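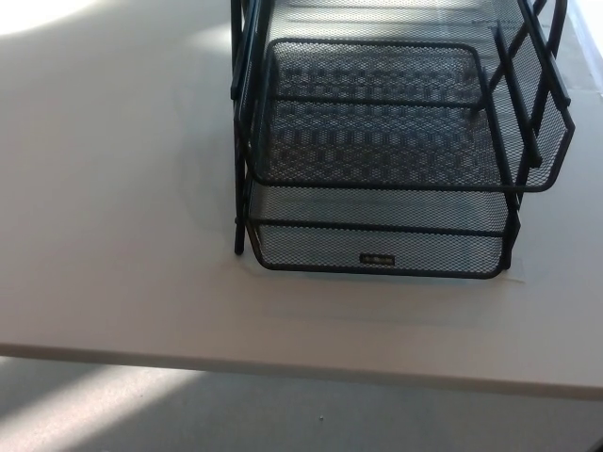

Mesh tray organizer on the white table, head camera view. See item 2.

Minutes – gripper and camera comparison, weekly check-in
March 2023
Notes: Precious Tagle
Present: Precious, bench team, one from purchasing (left after item 3)

1. Last week's notes
Accepted. One fix: the Lernport controller was listed as "returned", should say "on loan until end of quarter."

2. Camera trials on the mesh organizer
Longest item. Depth on open mesh still bad with the Dirnon camera. It reads through the weave and puts the tray floor at table height, or halfway between the two. Middle tray is the worst, since you get its floor, the tray underneath and the tabletop all mixed together. Rims are OK, the solid black rods come out clean enough to plan a grasp on.
Sunlight on the table doesn't help. Exposure jumps when the arm leans in. Asked whether to pull the blinds. Decided no, keep both conditions, but write down which one per run. Log sheet needs a column for it.
Wesetau camera: fewer holes in the depth, slower. Felt laggy to the people driving. No numbers on that yet, want them before anyone argues about it again.
Small label on the front of the bottom tray can't be read from head height with the Dirnon. Not needed for the task, dropped.

3. Grippers
Quiambao two-finger vs. the soft fingers. Task is the same for both: take one sheet out of the middle tray, lay it on the table left of the organizer, put it back.
Quiambao – good on the rod rims, bad on single sheets. Fingertips catch in the mesh when they come in flat. Try a steeper approach, also the rounded tips if they ever show up.
Soft fingers – don't snag but drag the whole organizer forward on a bad pull. Someone suggested taping it down. Discussion. Agreed not to tape, the sliding counts as a fail and gets logged that way.
Run total now 1007, both grippers together. Split isnt even, soft fingers are behind. Even it up before comparing anything.
Purchasing asked about spare fingertips. Quote is 1855 for the full set, incl. shipping. Held over until the steep approach has been tried.

4. Controller
Lernport dropped its connection 3 times during the long session. Cable swapped, no drops after, but only a short test so far. Leave it runing over lunch and check the log.

5. Actions
– Log sheet, add blinds open/closed column: Precious
– Latency numbers, both cameras: bench team
– Steep approach runs w/ Quiambao: bench team
– Chase rounded tips: purchasing
– Controller soak test: whoever is in first

6. AOB
Mounting the wrist camera. Ran out of time, moved to next meeting. Same room.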